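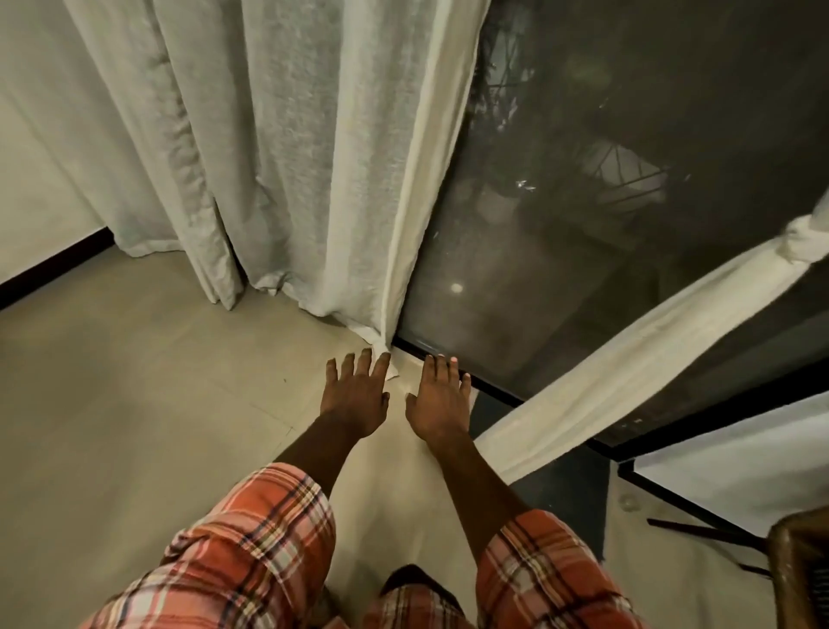 Week 2 notes: collecting examples around the house

OK, so last week was all about what a policy is and why it's hungry. This week we feed it! These notes cover what I said in class plus a few things I ran out of time for, so please read them before you take a head camera home.

A quick reminder of the setup. We want a robot to learn household chores from people doing them. You wear the camera, you do the chore, and the recording becomes one example (I'll say "episode" from here on, because the software does). The chore for this round is curtains: opening them, closing them, tying them back. Curtains are wonderful teaching material. Cloth never hangs the same way twice, it bunches, it hides your hands, and the glass behind it changes completely between noon and night.

What counts as one episode

Start with your hands out of view. Do one thing. Finish with your hands out of view again. If you close a curtain and then decide to tie back the other one, you've got two episodes, so please split them. Last term I was relaxed about this and spent a very long July cutting recordings apart by hand -- never again.

Each episode gets a one-line instruction, written the way you'd say it to a person in the room. "Close the left curtain" is great. "Manipulate textile" is not something anyone has ever said to a houseguest.

Where to look

Your head is the camera operator now, and that takes some getting used to. Look at the part of the curtain you're about to grab, and keep looking while you grab it. When you check the hem, tip your whole head down; moving only your eyes does nothing for the recording. Yes, you will film your own feet. Everybody's set is full of feet, and I'd like you to leave them in. The learner has to cope with knees and toes and whatever you happen to be wearing, and a set where the wearer's body never shows up trains something that gets confused the first time it does.

Do some of it at night

Please record half your episodes after dark with the room lights on. Dark glass acts like a mirror, so the camera picks up lamps, furniture and sometimes you, all floating around where the yard should be. Our first model (we called it Rakico) was trained on daytime windows only, and in the evening it reached for the reflection of a curtain with total confidence. I was so proud of it up to that point!

How many do we need?

The honest answer is that I don't know, but I can tell you what we have. The class set, Urkach, stands at 3105 episodes. Of those, 1324 involve fabric of any kind, and the rest are drawers, cups and doors. Your share is 20 new ones each. I'd much sooner get 20 that differ from one another than a big pile of the same pull on the same curtain. Change where you stand. Start with the cloth half open, or tucked under itself, or caught on something.

Keep the mistakes

If you grab too little cloth and have to try again, keep rolling and mark the episode "retry" in the sheet. Mimoza Bošković ran the comparison for us in the Sauerland lab, training once with retries and once without, and the version with retries was much better at getting itself out of trouble. Do throw away anything where the camera slipped, or where another person walks in who hasn't signed the form.

Before you upload

Watch every episode once at double speed. Check the instruction matches what you did (left and right get swapped constantly, and they're the wearer's left and right, please). Check for mail, screens and family photos. Then drop the folder into Cliltness and wait for the green mark before you delete your own copy.

For next time: bring your three strangest episodes, and read the section on action labels, up to where the math starts. We'll do the math together.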